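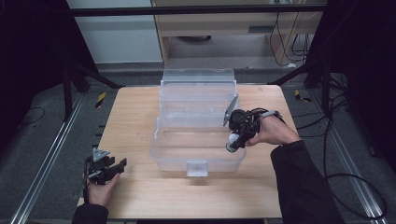 Section 3. Working at the tables after the changeover

From May the Hemus line packs the small bottles and the people at the tables teach it how. Packers on both shifts move from filling boxes all day to showing the fill, with a gripper in each hand, and checking what the line turns out. Bottle goes in upright over the front compartment of the clear box, lid folded up out of the way, right hand placing, left hand free with its jaws open. Slow is fine. Pay grade doesn't change, job title does (see letter from Normand Paquette, 12/2/19).

3.1 Before you start

1. Sign in at the Hemus screen with your own number. Not your mate's. Sessions are logged by person now and breaks are worked out from it.
2. Straps on, snug round the hand. Left one first, easier.
3. Open and close both grippers a few times. If one sticks, swap it at the Rotich cupboard and write it in the book.
4. Check the cable has slack. Should reach the far corner of the table without pulling.
5. Box on the table, lid up, front compartment towards you.

CAUTION: Watch the cables and the floor rails when you step in or out. Walk round, don't step over with a box in your hands.

3.2 Showing a fill

1. Press start. Wait for the tone.
2. Pick up the bottle. Hold it a moment.
3. Bring it over the front compartment, lower, let go. Don't drop it in from the rim.
4. Hands back to the near edge. Press stop.
5. Dropped one? Press discard and go again. Discards are not counted against you, Sosina Mersha has this in writing from Folta.

A full set is 78 fills. Nobody does more than 3 sets in a shift, even if you feel ok. Wrists go before you notice.

NOTE: Old target of 2873 bottles a shift is gone for table staff. It belongs to the line. If a supervisor quotes it at you, send them to Aaliyah Carrier.

3.3 Checking the line

1. Take a tray from the end of the line.
2. Look for bottles on their side, lids not shut, latch not down.
3. Mark faults on the sheet, code 204 for anything you can't name.
4. Three faults in one tray, stop the line. You are allowed to. You don't need to ask frist.

CAUTION: Never reach into the line to straighten a bottle. Stop it, wait for the light, then reach.

3.4 Swapping jobs

Two hours showing, then change to checking. Rota is by the Liltari office door, Shakuntala Negi keeps it. If you want more of one and less of the other tell her by the end of the week, she can usualy sort it. Sore hands or wrists, tell Dionysis Vasilakis the same day and stay on checking until he's seen you.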